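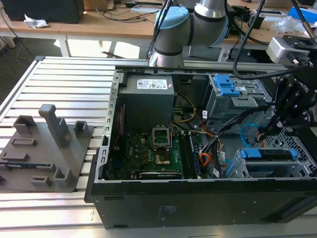

Old tower on its side, socket open, cooler already off

Handier
Posted November 22, 2025

Evening all, and sorry in advance for the ramble. I've got an old black office tower that I'd love to turn into a little file box for the family photos, and I've got as far as lifting the bracket on the processor socket. The chip is out and put away safely. There's a coppery sort of patch at the socket which I take to be old paste, though I'm happy to be corrected. Do I clean it, and what with? I've seen so many different answers that I've gone round in circles all afternoon with a cold cup of tea beside me.

Bruris
Lovely, I do like these old cases with the blue clips on the drive bays, you can get a disk in and out without hunting for a screwdriver. Please don't go rubbing in that socket though! The pins are terribly easy to bend. I'd leave the patch alone and give the chip itself a gentle wipe with alcohol on a lint-free cloth.

Meng
I'll disagree with Bruris, in a friendly way. If it's paste and it's down among the pins I'd want it gone before a chip goes back in. A soft brush, plenty of alcohol, and a good long dry. I did one in May that had been sitting in a shed and it has run perfectly well ever since.

Bruris
And I did one the same way and bent a pin, so there we are. Sorry, Meng, I'm sticking to my guns!

Dokolora
Before anybody brushes anything, could we see it from another angle? I'd like to know how the cables run as well, as they look a bit of a tangle by the drives.

Handier
Of course, and thank you all for being so kind about it.

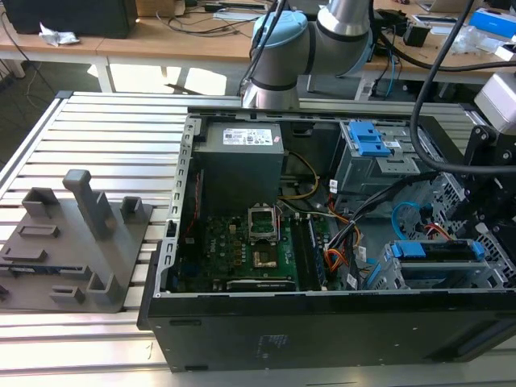
I was going to unplug the blue SATA lead and tuck the orange, red and black bundle out of the way before I do anything with the board. The power supply can stay where it is for now, unless you think it'll be in my way.

Dokolora
Leave it in, I would. Put a bit of tape on each plug and write on it where it came from, it takes around 15 minutes and you'll be so glad of it later on. On the paste I'm with Meng, but go slowly and have a good lamp over it.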